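Site: Nolon replica barrow, ditch and farm plot
Checked by: Adelmo Ruggiero
Date: 2018-03-24
Weather: overcast, light wind, ground soft after rain

Marks used: **OK** = fine as found, **FIX** = needs work before opening, **WATCH** = leave it but look again next visit.

## A. Bank and mound

- [x] Turf cover on mound - **OK**
 Looking wonderful! The turf we laid in December has knitted together nicely and there's hardly a seam left on the north side.
- [x] Slumping or cracks along the bank - **WATCH**
 Small slump at peg 9, a bit wider than a hand. The chalk underneath is firm. It's a lovely little lesson in how the real ones lost their shape, so I've drawn it in the book before anyone tidies it up.
- [x] Animal burrows - **OK**
 One old scrape, nothing new.
- [x] Visitor path over the mound - **FIX**
 People are cutting the corner again and the bare patch is spreading. Rope it off and put the sign back where they'll meet it on the way up.

## B. Ditch

- [x] Edge barrier - **FIX**
 Two posts on the Zavala side wobble. Pull them and reset them deeper.
- [x] Depth markers readable - **OK**
- [x] Standing water - **WATCH**
 Ankle deep at the entrance end, clear everywhere else. The silt on the bottom is already sorting itself into bands (coarse, then fine, then leaf litter) and I could have stayed there all morning. School groups will love it from behind the rail.
- [x] Ladder - **OK**
 Rungs sound, feet clean. Put it back in the lock-up after use, please, it was lying in the grass.

## C. Stone chamber

- [x] Capstone movement gauge - **OK**
 No change since the last reading.
- [x] Props and wedges - **OK**
 All 13 wedges tight. Tapped each one.
- [x] Headroom warning at entrance - **FIX**
 Paint has worn off the lintel. I found this out with my forehead. White would show up better than grey.
- [x] Lighting - **OK**
 The new lamp throws a low light across the pecked stones and the carving practice panels finally show up. Huge improvement.
- [x] Floor - **WATCH**
 Slippery patch just inside on the left. More gravel if it hasn't dried by opening.

## D. Timber house

- [x] Main posts at ground level - **OK**
 Pushed a bradawl into every post. Only the outer skin is soft, the heartwood is as hard as the day it went in.
- [x] Thatch - **WATCH**
 Thin along the ridge, and birds have been pulling at it. We have enough reed left over for a patch.
- [x] Daub walls - **OK**
 Hairline cracks only. Fresh mix can go on once the frosts are finished. Let the kids do it!
- [x] Hearth and clearance - **OK**
 Ring of stones complete, nothing stored near it. Bucket of sand full.
- [x] Extinguisher - **OK**
 Pin and tag in place, needle in the green.
- [x] Both doorways clear - **FIX**
 Baskets and a quern stacked in the back doorway. Moved the baskets myself, but the quern needs a second pair of arms.

## E. Tool shelter and clearing plot

- [x] Stone axes, hafts and bindings - **FIX**
 Binding on the big Pirard axe has gone slack. Tag it and take it off the rack until it's redone. All the others swing beautifully.
- [x] Eye protection at the knapping mats - **OK**
- [x] Flint waste swept up - **FIX**
 Better than last time, still sharp bits under the bench. Tip the waste in the marked pit so it doesn't confuse some poor digger in a few centuries.
- [x] Leather gloves - **OK**
- [x] Burn plot, firebreak - **OK**
 100 paces of bare soil right round, raked and free of brush. The emmer on last year's burnt strip is well ahead of the unburnt one, and the colour is different too. Very exciting, come and see it.
- [x] Felled birch stacked safely - **OK**
 Chocked at both ends.

## F. First aid and paperwork

- [x] First aid box in Ellix hut - **WATCH**
 Complete apart from large plasters. Ordered.
- [x] Emergency number on the door - **OK**
- [x] Incident book - **OK**
 2 entries since the last check, both nettle stings.
- [x] Ground sheets for visitors with limited mobility - **OK** 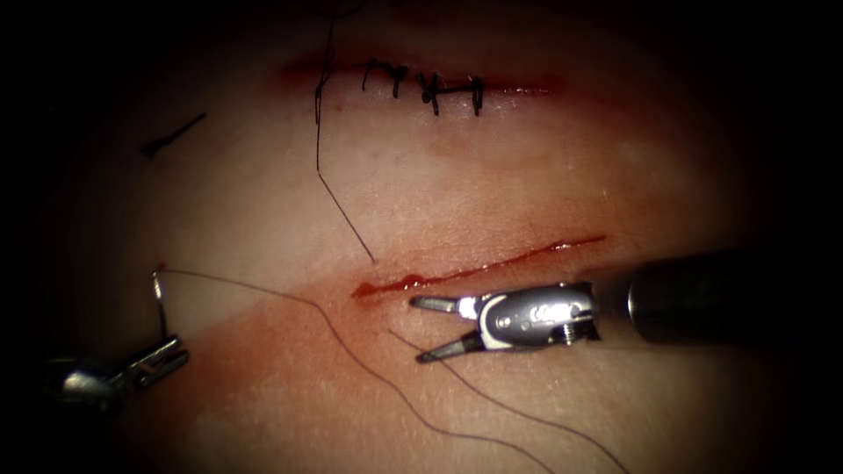
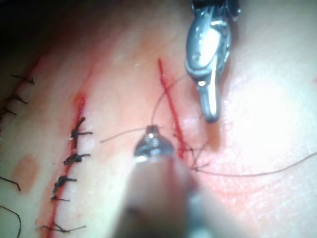
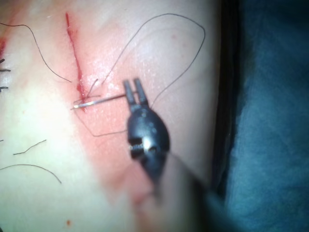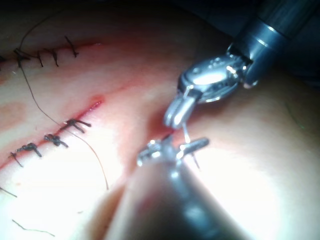

*Close views of the skin-like surface, with red showing in each.*

Barrier posts and the lintel come first, then the axe. Everything else marked FIX can be done on the same afternoon if the ground dries a bit. Keys are back on the hook in Ellix hut.

Signed: A. Ruggiero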